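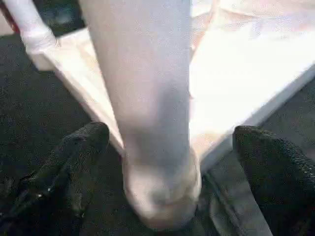
*Page last changed: July*

Iddrisu Agyeman has been repairing upright pianos in the same shed behind his house for long enough that people in Rallby give directions by it. You turn left after the piano shed for the tip, and right before it for the oval. He says he doesn't mind, although he would like it known that there is also a house.

I went out to see him in the middle of the morning, when he likes to have his first break. He starts at 6, before the trucks begin using the road, so that he can do the listening work while it's quiet. By ten he is on to glue and felt, and he can talk while he does it.

He didn't set out to work on pianos. He trained as a cabinetmaker and spent his early working life fitting kitchens, which he describes as "fine, steady, and all the same height". A customer asked him to fix a split lid on an old upright, and while he had it open he noticed that half the notes didn't play.

"I fixed the lid and took it back, and it bothered me all week," he says. "I'd made it look right and it still didn't work. So I rang her and asked if I could have another go at it, no charge. It took me four months. She was very patient. She had a cello as well, I think, so she wasn't short of something to play."

He learned from library books at first, then from a retired tuner in Nutsugah who let him sit in on jobs. The tuner's rule was that he could watch anything but could not touch a tuning pin for the first year. Agyeman thought this was excessive at the time. He has since broken a few pins of his own and has come around.

"You can feel when a pin is about to go, but you only know that feeling after you've broken one. He was trying to save me from learning it on somebody's family piano."

Most of what comes to him now is a piano that has been inherited. Someone's grandmother has died or moved into care, and the piano has gone to the child or grandchild with the widest hallway. It has been moved twice, once badly. It has stood against an outside wall, or next to a heater, and the new owner wants to know whether it can be played.

"They don't ask what it's worth, most of them. They know it's not worth much. They ask me if it's any good, and that's a harder question."

I asked him how he answers it. He put down the strip of felt he was holding and thought for a bit.

"I tell them what it will cost and what they'll have at the end. If the pin block has gone, meaning the timber the tuning pins are set into, then I say I wouldn't do it. I'd be charging them for a new piano and giving them back an old one. If it's the action, the hammers and dampers and so on, then that's just work. It's slow, but it's all fixable."

The smallest job he'll take on is 500 dollars, a figure he arrived at after a run of visits where he drove an hour to remove a pencil from under the keys. He still removes pencils, but now he asks people to look first. He tells them over the phone how to take off the front panel and lift out the fallboard, and he says about half of them ring back pleased with themselves. Coins are common. So are hairclips, and the small plastic pieces from board games. He keeps a jar for anything the owners don't want back.

The job on the bench when I visited was an upright from a primary school in Fluvham. Inside the case is a serial number ending in 2315, written again in chalk on the back so that the movers wouldn't mix it up with another one going to the same address. The school has had it for decades. Children have written their names on the inside of the bottom panel, some of them with dates, and he has been asked to leave those alone.

"I would have left them anyway," he says. "There's a girl who wrote her name every year from grade one until she left. You can see her handwriting get better. The last one is very neat, and she's put a little line under it."

The work itself is mostly in the action. He takes it out whole and sets it on a cradle he built from an old bed base. Every note has its own set of parts, and wear in one part changes how the next one behaves, so he works across the full keyboard doing a single operation at a time. All the hammers get reshaped before he looks at any of the dampers. He says people who do it note by note end up with a piano that feels like several people made it.

Reshaping a hammer means sanding the felt back to take out the grooves the strings have cut. There's a limit to how often it can be done. On the school's piano the felt in the treble had worn nearly to the wood, and he has ordered a new set for the top two octaves. The lower ones will do for years yet.

"You never want to replace everything," he says. "It's quicker, sure. But the piano has a sound, and a lot of that sound is in the hammers. Put a full new set in and the owner sits down and says, that's lovely, whose is it?"

He buys his felt from a supplier called Plotari, and has done for most of his working life. The order form is still on paper. He fills it in at the kitchen table and posts it, and a parcel turns up. He once tried to order by phone and was told, politely, to send the form.

Glue is a different matter, and he has firm views on it. He uses hide glue for anything that someone might need to take apart later, and that is nearly everything. It comes as dry grains, it has to be soaked and warmed, and it smells. Modern glues are stronger, and he thinks that's the trouble with them.

"Somebody after me is going to open this piano. I won't meet them. If I use hide glue they can get the joint apart with a bit of heat and damp. If I use the other stuff they'll have to break it, and they'll be swearing at me, and fair enough."

He has done his share of swearing at the people before him. He has found hammers held on with chewing gum, a soundboard crack filled with bathroom sealant, and an entire row of bridle straps replaced with ribbon. The ribbon, he admits, worked quite well. He left a few of them in.

Business goes up and down. Digital pianos took away a lot of the families who used to buy a second-hand upright for lessons, and he has no quarrel with that. He owns one himself and plays it with headphones at night. What has surprised him is the number of adults who come to him wanting a real one. They learned as children, stopped at thirteen or so, and now have a spare room.

"They all say the same thing, that they wish they'd kept going. I say, well, you were thirteen. You had other things on."

He has no apprentice at the moment. There have been 2 over the years, and both left on good terms – one to tune for a concert hall, the other to have a family and then, later, to run a bakery. He would take on another if the right person asked, but he hasn't advertised. The tuner in Nutsugah didn't advertise either. He would start them on keys, levelling and cleaning, and keep them off the pins for a year.

I asked what people should do for a piano they already own, and he had clearly been asked before. Keep it off the outside wall if you can. Keep it away from the heater and out of direct sun. Get it tuned once a year even if it isn't being played, and don't put pot plants on it. He is especially tired of pot plants. Water gets under the saucer and down through the lid hinge, and by the time the owner notices, the damage is in the keys.

"And play it," he added. "Anyone can. Let the kids bang on it. They won't hurt it. A piano that sits closed for twenty years is in worse shape than one in a school hall, nearly every time."

The Fluvham piano is due back before the end-of-term concert. He'll travel with it, because he doesn't trust the ramp at the side door, and he'll go back a couple of weeks later to tune it again once it has settled into the room. The music teacher has asked him to say a few words to the students about how it works. He has said yes, as long as he can take the front off and let them look inside while somebody plays.

By then his tea had gone cold and he drank it anyway. There was a damper spring he wanted to finish before lunch, and he needed the radio off to do it.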